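Handout 6: Working Around the Assembly Cell
Automation Practice, Tunmont campus
Instructor: Patricio Sosa

Read this before lab. I know what happens to handouts, so the important part is near the top.

The short version

Hands stay out of the cell while the arms have power. If you need to reach in, stop the cell, put your own lock on the disconnect, try to start it, and watch it fail to start. Then reach in. The step people skip is trying to start it.

A paused program is a program waiting for something. You may not know what it is waiting for. The student who wrote it may not know either, and he has usually gone to lunch.

Where the rules come from

There are published standards for industrial robots, and the library has them. They are dull in the way that things written after accidents tend to be dull. You will not be asked to recite clause numbers. You will be asked to do a risk assessment, on paper, for a task you have watched with your own eyes. Last February I received 47 of these and a good many described a robot we do not own.

For each task, write down:
who is near the cell and why
what can move, including the thing being held
what happens if the power drops halfway through
what you changed to make it safer
what risk is left over after that

"Operator will be careful" does not count as a change. Neither does a sign, unless you have already tried everything above a sign.

Speed

Teach at reduced speed, with the enable switch in your hand and a clear way to back out. Our house limit while teaching is 200 millimeters per second, a bit stricter than it needs to be. Sixty-six people signed the lab sheet this term and I would like the same 66 to sign out.

Run every new program slowly all the way through before you raise the speed. All the way through includes the return move. The Henby team tested the pick, the carry and the place, and were already congratulating each other when the arm went home by way of the fixture.

Two arms, one table

When two arms share a space, give each one a zone and decide who may enter the overlap. Write it down as a signal the controllers check. "They never get there at the same time" is a remark about last week's timing.

Emergency stop must stop both. Test it from every button at the start of the session and initial the sheet. Please do not initial the sheet on Sunday for the whole week. Your initials will be in the same pen and the same mood.

Grippers and computer parts

Assume the gripper will lose power at the worst point and ask where the part goes. Set the grip force for the part in hand. Drilla, our older gripper, got its name by putting a screw through a memory module, and it was running the settings for a bracket.

Boards and modules are sensitive to static. Ground yourself for manual work, with the cell locked out, and check that the fixture is grounded too. Handle processors by the edges. Leave the power supply closed. It can hold a charge after it is unplugged, and nothing in this course requires you to see the inside of one.

Every part has a place in the fixture. If you set something down elsewhere on the table, the robot will not know about it, and the next group won't either.

When something goes wrong

Stop the cell. Leave things as they are, write up what you saw, and tell me before you fix it. Near misses count. The Rowlands binder by the door is full of them and makes better reading than this handout.

For next time: one risk assessment per pair, two pages at most, covering drive handling at the open computer case.

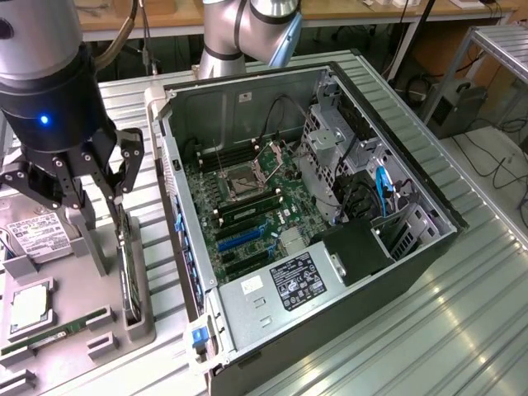

Include the approach and the retreat as separate steps. Typed, please, with both names on it.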